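3.2 How we asked people about their bus journeys

I should own up to my bias before going any further. I grew up in Ramness, I learned to read on the number 6 bus, and when the timetable was cut back I took it rather personally. So when I say the survey was designed to be fair to both sides, please bear in mind that I had to rewrite the second question four times before my co-workers would let it out of the building.

We printed 1000 paper forms and got 965 of them into people's hands. The rest went soggy in a doorway in Flalia during a very wet November, and I'm still cross about it. Of the forms handed out, 594 came back filled in well enough to use. I was delighted with that! Postal surveys on rural transport often do far worse, and ours asked people to keep a diary for a whole fortnight (which I wouldn't have fancied doing myself).

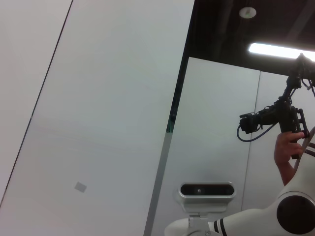
The diary had a page for each day. People wrote down where they wanted to go, whether they went, how they got there and how long they waited. We left a big blank box at the bottom for anything else, and I'm so glad we did, as the blank box turned into the best part of the whole thing. Somebody used theirs to record every song they hummed at the stop. Plenty more used it to tell us about trips they'd given up on, and those never show up in ticket sales at all.

I've called these "dropped trips" in the rest of the paper. A dropped trip is one the person wanted to make on that day and didn't, where the bus was at least part of the reason. It's a loose definition, I know. We tried a tighter one in the pilot at Gebru and ended up throwing away half of what people were trying to say — a friend's birthday tea, a swim, a look round the market — on the grounds that none of it was strictly necessary. Well, who decides that?

Figure 2. A bare white tabletop with a grey perforated basket in one corner. The wording was the same in all three places.
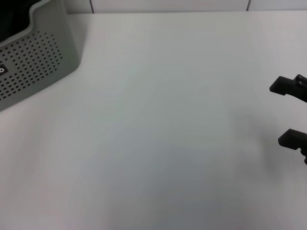

Did people who own a car drop fewer trips than people who don't? They dropped fewer over the fortnight as a whole, but the gap nearly closed in the evenings, when car owners told us they'd sooner stay in than drive home in the dark.

I didn't see that coming, and I went back through the evening pages twice to make sure I hadn't muddled the piles. The pattern held in Ramness and in Flalia. In Gebru it was weaker, and my guess is that the later bus back from the hospital has something to do with it, though the diaries can't settle the matter on their own.

A word on coding. Two of us read every page separately and sorted each dropped trip under one main reason: no bus at the right time, a missed connection, cost, weather, or not trusting the bus to turn up. Where we disagreed we sat down with a pot of tea and argued it out. Most of our rows were over that last reason. If someone writes "didn't bother, you know what it's like", is that trust, or is it just a grey Tuesday? We settled on counting it as trust only if the same person had mentioned a late or missing bus earlier in the diary.

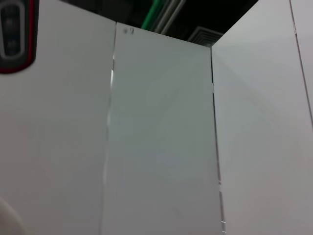
That rule makes our trust figure a cautious one, and I'd expect the true share to be higher. It also means the second week looks gloomier than the first, simply because people had more pages behind them by then. I've kept the weeks apart in the tables for that reason, and anyone borrowing our method should do the same.

The Heseo diaries, collected later and on a shorter form, are dealt with in section 3.3.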